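Wire dish rack for a small kitchen - cups keep tipping

Forum > Kitchen & Household > Washing up

Posted by gisler_knits
So I finally gave up on the big plastic drainer that took up half my counter and got one of those little black wire racks. I love how it looks and I love getting my counter back, but I can't get cups to behave on it. Mugs are fine because they have a handle to catch on something. The plain plastic tumblers my kids use just slide down and end up lying on their sides in a puddle.

I don't have a dishwasher and there are four of us, so by evening there's a lot of cups. Any tricks? Or did I buy the wrong thing?

Posted by plenau818
What kind of wire rack? There's the flat kind with a tray under it and then there's the kind with prongs sticking out the sides. Makes a big difference.

Posted by gisler_knits
Prongs! Zigzag wires along the sides that make the slots, and then wires poking outward with little rubber tips on them. Same type as this one:

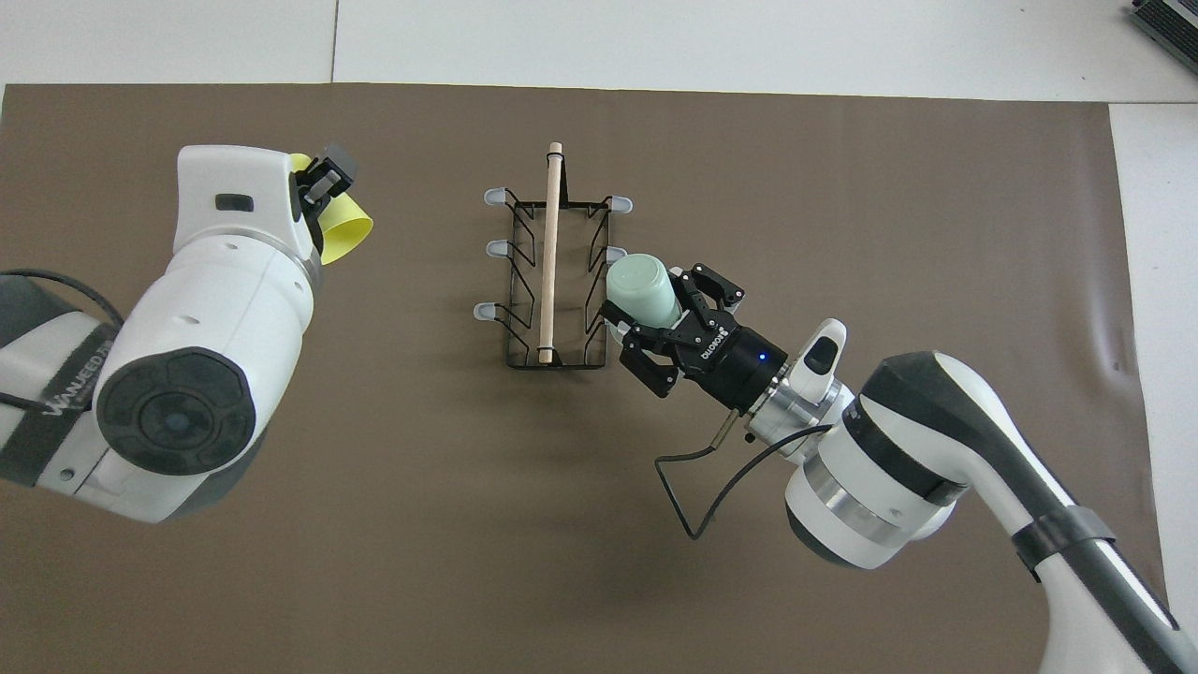
I assumed the prongs were for cups and the slots were for plates, but my tumblers are pretty light and if I bump the rack one of them hops off. The little one then puts it back in the cupboard still dripping. I've started laying a dish towel next to the rack and just standing the leftovers on that, which sort of defeats the purpose of buying a rack.

Posted by MapleStreetMom
You have it right, cups go upside down over the prongs. Push them all the way on. If they're hopping off, they're probably only hanging by the rim. I've had mine since October and it's been great, my plates dry way faster than they did in the plastic one (which also grew slime underneath, yuck).

Posted by Pustasitz
Going to disagree with Maple here. I had a rack like that and sent it back after 14 days. Prongs are OK for a heavy glass. For light plastic they're useless, the cup tilts and water sits in the low side of the rim. You still have to dry it by hand. I went back to a towel and I'm happier - 18 bucks saved.

Posted by MapleStreetMom
A towel, though? Rims flat on a wet towel all night? Mine smelled awful when I did that. I'd change it out every morning and it still smelled.

Posted by Pustasitz
Then don't leave them all night lol. Ten minutes, wipe, cupboard.

Posted by gisler_knits
Ten minutes, wipe, cupboard is a beautiful dream and I wish I lived in your house :)

Posted by Annelies Kuster
I've washed up by hand my whole life and I think you're both a little bit right. Plain tapered plastic cups are the hardest thing to dry, harder than wine glasses. They're so light, and the water beads up on the plastic and just stays there. What works for me is giving each one a good hard shake over the sink before it goes anywhere near the rack. Then plates first, cups last, so you aren't knocking the cups while you fit the plates in.

Also, put something under the rack! Ours sits on a plain brown mat and it slides around so much less than it did on the bare counter. My sister in Nendance uses an old bath mat, which I find a bit much, but her rack never moves.

And let the kids have one color each. We used to go through every cup in the house before dinner. Two cups out, two cups to wash, like this green and yellow pair.

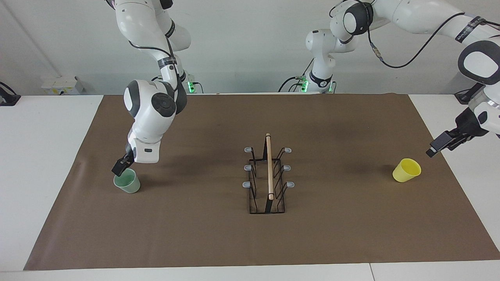 Do the rubber tips ever come off the prongs? Mine did after a lot of pulling cups on and off, and I pushed them back on with a bit of warm water to loosen them up.

Posted by gisler_knits
Oh, the one color each thing is so good. Mine are going to fight over yellow but I'll take it. I tried the shaking tonight and I got water all over my shirt, but the cups did look better. Going to look for a mat this weekend.

Posted by plenau818
Silicone mat, not fabric. You can rinse it off.

Posted by Pustasitz
So now it's a rack AND a mat. I'm just saying, a towel is one thing.

Posted by MapleStreetMom
We know about the towel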